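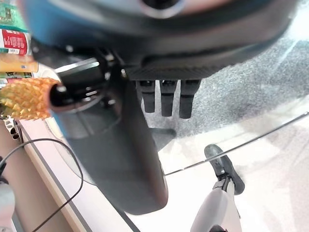
Home | Issues | Authors | Search

3.2 Materials and shelf arrangement

Groceries and small household goods were placed together on a single work surface, following the mixed arrangement used in the Drimville pantry survey (Mac Giolla and Fagerlund). Packaged goods were stacked at one side, with packs of differing color and print in direct contact. Figure 2 shows one such stack, in which a green package with pale patterned printing rests above a red-labeled item with white lettering. A yellow-orange item and a small multicolored package lie lower in the same stack, and a bright yellow item with a spiky, knobbed surface is in front of them.

Figure 2. Stacked packaged goods with a spiky yellow item in front.

Items were assigned to one of two surface classes. The smooth class covered cartons, cans and film-wrapped packs. The textured class covered any item with raised features over most of its outer face, whether or not it was food. Pack weight in the smooth class was limited to 500 g, and heavier packs were returned to the store before sorting began.

Stacks were built by hand and left unsupported. A stack was accepted if it stood for 50 s without visible movement — a shorter period was tried at Jimava and gave too many late collapses. Textured items were never used as a base. They were laid on their long side next to the stack, since upright placement produced rolling on the coated surface.

Labels were not turned to face a common direction. Fagerlund's earlier protocol required this, but the Suvarna trials found that it lengthened setup and had no measurable effect on sorting order. Partial occlusion of one pack by another was therefore accepted as normal. The full set comprised 600 arrangements, recorded under fixed overhead lighting. Arrangements in which a pack had opened or leaked were discarded and rebuilt from new stock.

Contact: Nolside Household Studies, editorial office | Copyright Nolside | Back to top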